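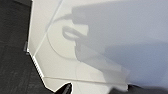 How many demos do I need before the arm can do a job by itself?

Fewer than you'd think for a simple reach. I stopped at 84 for my last one, and I threw out the sloppy ones first.

Print this page | E-mail this page

I drive my arm by remote, with Flutach on the laptop doing the recording. Do a few dry runs before you hit record – your hands need the practice more than the robot does! Start each demo from a slightly different spot, and go slower than feels natural, especially near an edge or in a tight pocket (I still rush those).
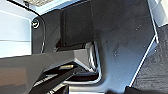 Once you're in close, steer by the wrist view and make tiny moves. If you bump something, back off, line up again and keep recording – a good recovery is worth saving. My friend Yao-tsung Yuen trims every clip to around 1000 steps, and I've copied him. Name your files as you go, too. I didn't in October, and sorting them took a whole evening.

Print | E-mail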